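Questions and answers for visitors of the open day, Hillon workshop, Sekitz

We receive many of the same messages each year, so I collected the answers on one page. If your question is missing, please write to us with the form on the contact page. We read it every working day, usually in the morning.

## Before you come

**When is the open day?**

It is on a Saturday in June, from 10 a.m. until 4 p.m. The last demonstration starts at 3:15 p.m. Please do not come before ten, because the yard is used for deliveries and the gate is closed.

**Do I need a ticket?**

The visit is free, but the demonstrations have limited places. One group is at most 7 visitors. You can reserve your time on the registration page, and you will receive an e-mail with a group letter. Without a reservation you may still come, and we will try to put you into a group where somebody is missing. Last year 238 people came, and almost all of them found a place.

**How do I find you?**

We are in the back building on Thibodeaux Street, behind the tile shop. From the station of Sekitz you can take bus 4 or walk for twenty minutes. The walk is nice but it goes uphill. There is parking for bicycles in the yard. Cars should stay at the swimming pool, where parking is free on weekends.

**Is the building accessible for wheelchairs?**

The ground floor, yes. All demonstrations are there. The upper floor, with the small exhibition of old grippers, can be reached only by stairs, and we are sorry for this. On request we bring a few of the pieces downstairs.

**Can I bring children?**

Yes, of course. Children under twelve must stay with an adult the whole time. At the arm station they have to stand behind the yellow line, and the adults too.

**In which language are the explanations?**

The groups at 11 and at 2 are in English. The others are in the local language, but our people can answer English questions in every group.

## What you will see

**What is the program?**

Each group visits three stations, and every station takes fifteen to twenty minutes:

- Station A, the hand tool. A person holds a gripper in the hand and picks up things with it, and everything is recorded.
- Station B, the arm. A robot arm with the same type of fingers tries similar tasks by itself.
- Station C, the screens. We show what the recordings look like and how a bad one is different from a good one.

The order can change. If Station B has a problem, we begin with C.

**Why does a person do the work at Station A, and where is the robot?**

This is our most frequent question! The person is the teacher. We record how someone goes to an object, closes the fingers and lifts it, and later the arm learns from many such recordings. There is no motor that decides for you in the hand tool. The arm is at Station B, ten steps away.

**Will the robot always succeed?**

No. It drops things and sometimes it closes the fingers in the air next to the object. We do not hide this and we do not prepare a special easy version for the visitors. If you see a failure, please ask about it, our colleagues like to explain these more than the good ones.

**How many recordings do you have?**

For the Ultorico project we collected 3,000 until now. A person who has practice can make 300 in one week, with pauses. More than this is not good for the wrist.

**What kind of objects do you use?**

Ordinary ones, from the home and from the pocket. Very flat things are difficult, and small things which lie close to others also. A key ring, for example, can take more patience than a big jar. We change the mix often, and we record in many different rooms, so that the arm does not learn only one table and one lamp.

**Can I try the gripper myself?**

Yes, at Station A every visitor has two or three minutes. You do not need experience. Most people squeeze too hard in the beginning and move too fast - slow is better, especially in the last centimeters. Please take off large rings and bracelets before. The tool is not heavy, but if you have pain in the hand or the shoulder, tell us and you can watch instead.

**Can the robot pick up something that I brought?**

On Station A you can try with your own object if it fits in the palm and is not made of glass. On Station B we use only our own objects, for reasons of insurance.

## Practical things

**May I take photos?**

For private use, yes. Please do not photograph other visitors without asking, and no flash at Station B.

**Will I be recorded?**

At Station A, only if you agree and sign the short form. Your tries are used for the discussion at Station C and then deleted on the following Tuesday. Without the form you can still try, we just switch the recording off.

**Is there something to eat?**

Coffee, tea and cake are in the yard, for a small donation. The water is free. Food is not allowed near the stations.

**Can a school class come on another day?**

Yes, in the autumn. A class is divided in smaller groups, so please plan the whole morning. Write to us at least one month before, with the age of the pupils and the number of them. A teacher must be present at each station.

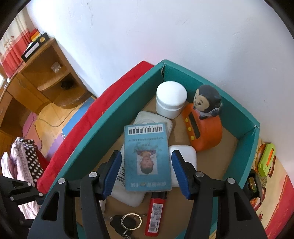
For classes we can also lend a hand tool for one week, if a teacher first comes to us for the short introduction. It takes one hour, and the dates are on the contact page from September.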